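Ultero live wallpaper eating my battery
Posted 15/05/2011 by dunwich_pixel

Bought Ultero last night, the one with the drifting harbor. Lovely boats. My phone used to reach bedtime and now it taps out by lunch. Anyone else, or am I special?

tomcat_r
Turn off the rain. Settings, Weather, None. The rain is where the boats keep their appetite.

dunwich_pixel
Rain was already off. I'm in the sunny harbor like a person on vacation.

gravelbox
Live wallpapers stop drawing when you can't see them, so it can't be Ultero. Check your mail sync.

mossy35
Properly written ones stop. Ultero 3 doesn't, at least on my Kramer. Left it in a drawer and it was warm when I came back. Went back to Sistum, uglier fish but they sleep at night.

gravelbox
A warm drawer isn't a benchmark.

mossy35
Fine. Task list had it at 35 percent CPU with the screen off. You may keep the drawer.

tomcat_r
Frame limit is hidden under Camera Path for some reason. Mine shipped at 200, on a screen that can't do half that. Drop it to the lowest setting.

dunwich_pixel
Dropped it. Boats now move like they're being paid hourly, but I had battery left at dinner. Calling that a win.

gravelbox
Or your mail sync finished.

claketti_fan
Just use a still picture. Claketti has 169 of them for free and they use no CPU at all.

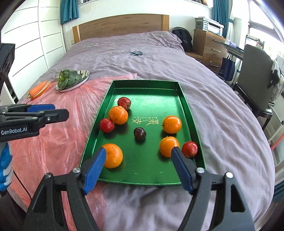 Fruit on a green tray

Contact us | Copyright 2011 | Back to top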